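The planner learns to let go of the yellow ball

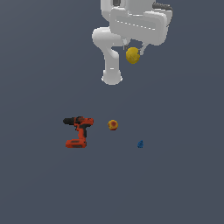
Page last changed: July, 16:40

Regular readers will remember that the spring newsletter promised a new grasp planner "in a couple of weeks". It has now been merged into the main branch of Dolau, and we would like to thank everyone who was kind enough to stop asking.

The old planner had one idea, which was to go for whatever was biggest and closest and hope for the best. In simulation this meant the drill, every time. You could ask for the peach-coloured fruit or the little blue thing and the arm would set off for the drill with great confidence. The cause was a sort in Kornard, our perception module, that put the candidate objects in order of size and then threw away the name you had asked for. It had been there for two releases. We have all looked at that file.

With the fix in, the arm goes for what it is told to. The yellow ball is the standard first test, as it is round, a decent size for the fingers and has no handle to argue about. The render at the top has it up in the gripper with the drill, the fruit and the blue piece still down on the grey. If you would like a table, a room or a horizon, Costiner can draw them, but it takes a good deal longer per run and the planner does not look at the wallpaper.

Letting go was the harder job. The release step waits for the ball's speed to drop below a threshold before opening the fingers, and a simulated ball held between two simulated fingers never quite stops trembling. So the arm would lift it, carry it to the right spot and then stand there until the run timed out at 800 steps. Somebody's first fix was to raise the threshold, after which the arm would throw the ball. The present version averages the speed over 18 steps and is much calmer about everything.

Things to know before you update:

The planner config has moved. The old file is still read, with a warning, until the next release. Please do not silence the warning and then write to us when it goes.

Target names must now match the scene file exactly. "Ball" and "ball" are different objects as far as Dolau is concerned, and it will no longer pick up the drill as a compromise.

Oyewole, the replay viewer, can step backwards. It is slow at this and the fans will come on.

Small objects are still poor. The blue piece is the worst of them, as Kornard gets so few points on it that the suggested grasp angle changes from one run to the next. A patch is being reviewed. We are not giving a date for it, having read the first paragraph of this item.

Bug reports to the usual tracker, with the seed, please. A report without the seed is a short story.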